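Search this site
Enter keyword
Go

Can a machine tidy up yet?

The question that comes in most often from readers of this newsletter is some version of "when can I buy one that does the housework?" We put it to three people who work on the problem. The short answer is that floors are mostly handled, dishes are handled if you load them yourself, and picking things up off a floor or out of a box is still hard.

Mwajuma Kinyua runs the handling tests at Noltavura. Her group spent most of May on one chore, which is taking mixed things out of a bin one at a time. It is the same job whether you are clearing a toy box at home or pulling parts on a shop floor. Over that month the arm made 2847 tries. Kinyua would not give us a single score for all of them. She said a score only means something if you know what was in the bin, and they changed what was in the bin all the time.

"A block is easy on a good day," she said. "Put the same block against a wall and it can be the worst thing in there."

Walls came up a lot. A person reaching for a cup in a corner will tip it, drag it or hook it with one finger without thinking. An arm with a gripper has to fit its fingers down beside the cup, and if there is no gap it has to move the cup first. That extra push is a separate skill, and it has to be learned or programmed like any other.

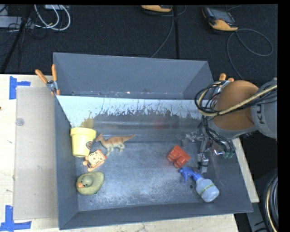 Photo: Noltavura

Six things in a bin does not sound like much of a mess. But a spray bottle, a toy duck, a toy dinosaur and a flowerpot-shaped cup have very little in common as far as a gripper is concerned. The bottle has a trigger head at one end and a body you can partly see through, and see-through plastic is a known headache for depth cameras. The duck is broad and round. The dinosaur has a tail and short legs, and where you take hold of it decides how it hangs.

Erick Nzioka looks at the same question from the buying side. He plans packing lines for Brotance and has tried out several picking systems. His rule is simple. If a person has to walk over and fix a problem more than 6 times in a shift, he does not put the system on the line. Two have passed so far, both on boxed goods of nearly the same size. Nothing he has tried on loose mixed items has passed.

"People see a video and ask me why we still have packers," Nzioka said. "I ask them how long the video was."

Speed is the other issue. On Brotance's own mixed-item trial, the arm needed 25 seconds for each item. Nzioka says that would be fine overnight with no one waiting, and he can see it being used that way first.

For the home, Kulsoom Ghauri of Gomodport thinks price and safety will hold things up longer than skill will. Her company makes sensors for powered doors and lifts, and she has sat through plenty of talks on home robots. She expects laundry sorting and toy pickup to arrive before cooking or bathroom cleaning. She would not put a year on it.

Kinyua's group goes back to the bin next, this time with soft items such as socks and dishcloths added to the mix. We will report the results when she has them.

Recent items
Robot mowers on a slope: what owners told us
Window cleaning machines, one season later
Reader letters: the dishwasher question
Dennis Mrema on fixing old vacuum robots
Shop-floor carts that follow you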